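Getting Started with the Sorkgate Hand Gripper: Checking and Changing the Pads

If you bought the Sorkgate kit from Clundell this fall, you have probably put a good many hours on it already, and I hope you're enjoying it as much as I am! The pads do take a beating, though, so let's go through how I look after mine.

Start over a plain, light surface with good light on it. Open the jaws all the way, let go of whatever you were holding, and look along the inner face of each pad. Run a fingertip down the edges too (gently, please).

Fraying at the edges is your first sign. A layer lifting away from the block is the second, and at that point I go ahead and order the spare set, part 3828, which cost me $16 with shipping.
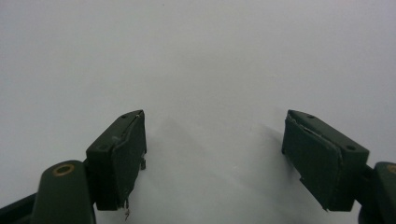
Jaws open, with fraying on the left pad and a peeled strip along the top of the right one.

To swap a pad, back out the two small screws on the block, keep them in a saucer, and seat the new block before tightening either one fully. Then open and close the jaws slowly a few times and snug the screws up again.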